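Box Handling FAQ

What are you testing?
I'm trying to get a two-armed robot to move flat blue boxes at a wooden cabinet without a person steering it. My policy is called Flarkex, and it learns from demos Ajith Kurup and I record.

How many demos did it need?
We started with 60 and it was hopeless at edges. With 84 it got a lot better!

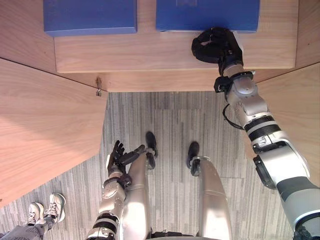

I still stand close by on new runs, mostly out of habit - Ajith says I hover.

Why use a cabinet?
Reaching past a front edge is hard for the planner, and open doors leave less room for the elbows. Tilting whatever it's holding helps, so we put plenty of that in the demos.
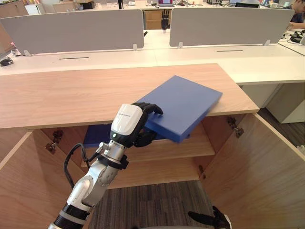

Can I get the data?
Soon, I hope. Libor Štěpánek is cleaning it up now, so ask again after July.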